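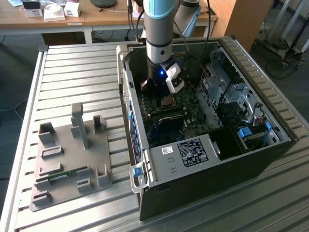
Harbor Lights: The Complete Third Season, Box Set

All 307 episodes of the third season of the daytime drama Harbor Lights, on 23 discs. The set picks up the morning after the Gamora Hotel fire and runs through to the double wedding in June.

Senad Stoyanova plays Dr. Paul Vokov, back in town under his brother's name. Jolien Hendriks joins the cast in episode 12 as Claire Iwasaki, the lawyer hired to contest the Porero will. Their courtroom scenes take up most of discs 9 and 10, and the hospital storyline starts on disc 11.

Episodes are shown in their original broadcast order with the opening titles intact. The "previously on" recaps have been kept as well. Picture is 4:3, as first aired. A few early episodes come from the only surviving broadcast tapes and have some hiss on the soundtrack.

Extras
Cast interview with Stoyanova and Hendriks
Two alternate takes of the wedding
Printed episode guide with a Porero family tree

Details
Discs: 23 DVDs in four hinged cases, with outer slipcase
Region: 1
Audio: English stereo
Subtitles: English for the hard of hearing
Item number: 398

This pressing is limited to 2,000 copies. Season two is sold separately, and the episode guide includes a short summary for viewers who are starting here. Disc 23 is a half-filled disc by design and also holds the extras.

Orders placed before 2 p.m. ship the same day. Opened sets can be exchanged only for a faulty disc. Please tell us which disc number is affected and we will send that one alone.

We use cookies to remember your cart and measure visits to this site. Accept all | Manage settings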